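# Comparing Finger Pads for Cloth Handling at the Wrist Camera Station
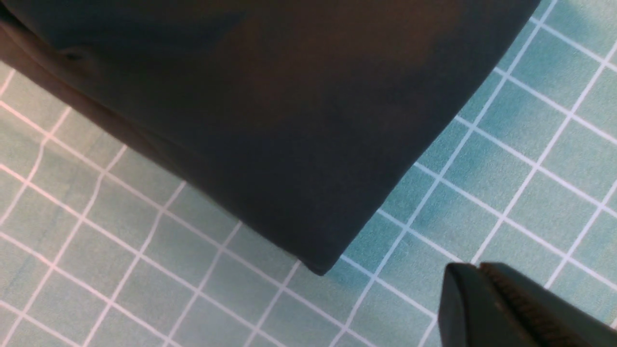

These instructions apply to the Titville workshop and to any partner site that submits results to the shared record. They set out how two sets of finger pads are to be compared on folded cloth: the ribbed pads supplied by Ultex, and the smooth pads made at Etside. Operators should allow one morning for a full comparison.

## Before starting

1. Fix the cutting mat to the bench with tape at all four corners. A mat that creeps during a trial spoils every later reading.
2. Switch on the arm and the Rizvi controller and leave both running for 15 minutes.
3. Fit the first pair of pads. Tighten the screws by hand, then by a quarter turn with the small driver.
4. Wipe the pads with a dry cloth. Solvent must not be used on the ribbed pair, as lint and softened rubber collect between the ribs.
5. Check the wrist camera. The grid lines of the mat should be sharp at working height, and the inner face of at least one finger should be in view.

Dark fabric needs particular care at step 5. Where the exposure is set for the mat, folds in black or charcoal cloth may be lost altogether. Raise the exposure until the step between one layer and the next can be made out, even if the white lines become a little too bright.

## Running the trials

Lay the cloth loosely over the mat with one folded corner pointing towards the gripper. It should not be smoothed flat. The corner is the target for all trials.

- Bring the open gripper down beside the corner and stop before contact. Save a still at this point.
- Close in on the corner at the slow setting.
- Grip, wait two seconds, and lift to a height of 10 centimetres.
- Record the number of layers held: none, top layer only, or all.
- Lower, release and lay the cloth afresh.

Carry out 16 trials with each pair of pads. The grip force must stay the same throughout. If it has to be altered, the set is to be abandoned and begun again.

## Reading the results

A lift counts as clean only when the intended layers are held and the remainder stays on the mat. Partial lifts are entered as failures, with a note. In the first round, which ran to 106 trials across several fabrics, the ribbed pads held thick corners well but tended to take up a second layer when only the top one was wanted. The smooth pads slipped more often on matt cotton.

Stills should be looked at alongside the figures. A shadow beside the edge of the cloth can be mistaken for a further fold, and the grid is useful in judging how far the finger stood from the corner before closing.

## Common faults

**The finger drags the mat.** The approach height is too low. Raise it by one millimetre and repeat.

**The cloth moves away as the fingers close.** Check that both fingers travel at the same rate, then reduce the closing speed.

**Threads caught in the ribs.** Remove the pads and clear them with a soft brush. Inspect the cloth for pulled threads and replace it where any are found.

Completed sheets are to be filed under the pad type and the fabric code, with the controller settings attached.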